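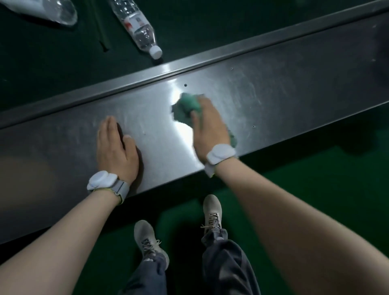

July 11, 2018

Got to the shop early and had the place to myself until lunch. The plan was to get the steel cleaned up and the Tanedance rail mounted by tonight. The steel is clean. The rail is half mounted. I'll write down where things stand so I don't have to work it out again next time.

First the steel. It came from the Reninow kitchen clearance in March and has been leaning behind the lumber rack ever since. It has a raised lip along the back, which I want to keep. Bleddyn says the lip will get in the way of the cable chain. I measured it again this morning and the chain clears it, not by much, but it clears. The surface is scuffed and it's going to stay scuffed. I thought about sanding it to get the swirl marks out and decided that was a day spent on looks. It only has to be flat where the rail sits, and it is.

There are a few small holes already drilled in it. None of them line up with anything I need. I held the rail against it in several positions hoping to use at least one and gave up. I'll leave them open for now. If chips start dropping through I'll tape them from underneath.

Cleaning took longer than it should have. I went over it with the green cloth and the degreaser, let it sit, went over it again. There was a film on it, old polish I think, that didn't want to move. It smeared first and then came off a bit at a time. You can't see it straight on. You have to get the light across it and then all the smudges show up. I kept thinking I was done and then moving my head and finding another patch. The adhesive pads for the sensor strip won't stick to anything greasy, and I already learned that on the last version, when the strip let go in the middle of a run and the carriage drove into the end stop. So I kept at it.
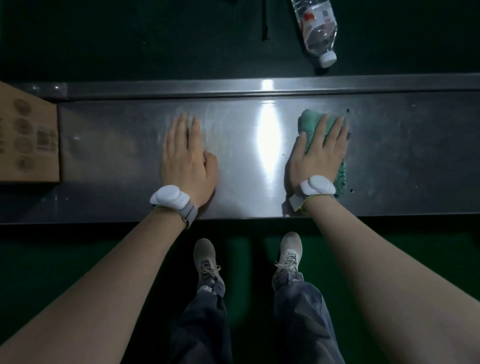 Going over the steel again before marking out.

Marked out the rail next. Used the long straightedge from the metal room and a fine marker, then scribed over it. Checked both ends against the lip and got the same reading. Checked again after coffee and got a reading 2 mm different at one end, which worried me until I saw the lip itself has a slight bow in it. So the lip is no good as a reference. I wiped off the marks and started over from the front edge, which is straight. That's the one to measure from. Writing it here so I remember: front edge, always the front edge.

Drilling stainless is slow. Low speed, plenty of oil, lean on it and don't stop. I ruined one bit in the first hole by letting it rub. After that they went all right. Center punched everything, pilot first, then up to size. Got three holes done at the motor end and bolted that end down loosely to see how it looked. The carriage slides by hand from one end to the other with no tight spots, which is better than it ever did on the plywood. I pushed it back and forth for a while. It makes a nice sound on the steel, lower than before.

Hildegard came in at lunch and looked it over. She wanted to know why I was building a machine to move parts two feet to the left when I could reach that far sitting down. She has asked me that before. I told her it was the same answer as last time: I have trays of small printed parts to sort for the clock kits, and I don't want to do it by hand through another winter. She said fine, and then spent half an hour helping me lay out the wiring, so I don't think she minds it as much as she says. She has better ideas than I do about where cables should run. Her suggestion was to bring power in from the right-hand end and keep the sensor wires along the back, under the lip, well away from the motor. I had everything coming in together at the left. Her way means a longer motor cable but I have enough.

She also asked about an emergency stop. I have one, it's in the drawer, I've just never had a good place to put it. With the steel there's room at the front corner. She stood where I would stand, reached out without looking, and put her finger on the spot. So that's where it goes.

After lunch I tried the controller. It's the Cimard board, the older one, and I had not powered it up since I took the plywood version apart. It came up with no fault, and I let it sit for a few minutes with nothing connected before I trusted it. Then I hooked up the motor with the carriage disconnected and ran it slowly both ways. The motor turned the right way on the first try. The home switch did not work at all. I spent most of an hour on that. Checked the wire, checked the connector, swapped in the spare switch, checked the settings. The settings had it as normally open and I had wired it normally closed. One change in the file and it worked. I should have looked there first but I was sure I'd saved that setting in March. I had saved it, to the other laptop.

Once home was working I put the belt on and did a short move, around 6 inches, at the lowest speed. It went out and came back. Did it again with a parts tray sitting on the carriage. The tray crept a little toward the front each time it stopped. It needs a stop or a rubber pad under it. At low speed it wouldn't matter but I want to run it faster than that in the end. Hildegard says to use drawer liner. I'll try drawer liner.

I did not try the gripper. It's still on the shelf with one finger off. The replacement part I printed was too tight on the pin and I've put off reaming it out. That's a job for an evening at the kitchen table, not for shop time.

Bleddyn stopped by later on his way to the lathe. He looked at the rail with one end bolted and the other end clamped and said it would chatter. I said I knew that, that was the reason it was clamped and going slow. He had a look at the lip too and agreed the chain clears it, though he ran his thumb along the back edge and told me to knock the burr off before I ran any wires there. He's right. There's a rough spot near the right end where somebody cut it down. I took a file to it but it still catches the cloth, so it needs another pass.

He also told me Mathias still has bolts in the length I need. I had been planning to cut down long ones. I called and they have them, a box of 18, and they'll hold it at the counter until I can get over there. It's more than I need for this but they'll get used.

The far end of the rail is waiting on those bolts. I've punched the positions and left the clamps on. I was tempted to use the bolts from the old build but the heads are chewed up, and I know if I put them in I'd never take them out again.

Swept up the chips. They get everywhere and they stick in shoe soles, and I tracked some onto the green floor by the door and had to go back with the magnet, which of course doesn't pick up this kind of stainless. Used the broom and then a strip of tape. Wiped the steel down one last time to get the drilling oil off. It's cleaner now than it has been in years, I would guess, and the light off it is strong enough that I may have to move the lamp. The optical sensor might not like that glare either. I hadn't thought of that until I was putting things away. If it gives false readings I'll lay a strip of matte black tape along the travel and see if that fixes it.

My shoulders are sore from the wiping, more than from the drilling.

For next time:

Pick up the bolts from Mathias.
File the burr at the right end.
Finish drilling the far end, measuring from the front edge.
Mount the stop button where Hildegard showed me.
Drawer liner under the tray.
Copy the settings file off the other laptop and put it with the rest.
Test the sensor against the bare steel before sticking anything down.

I covered the motor end with a sheet and left a note on the clamps asking people to leave them on. Locked up at six and had supper late.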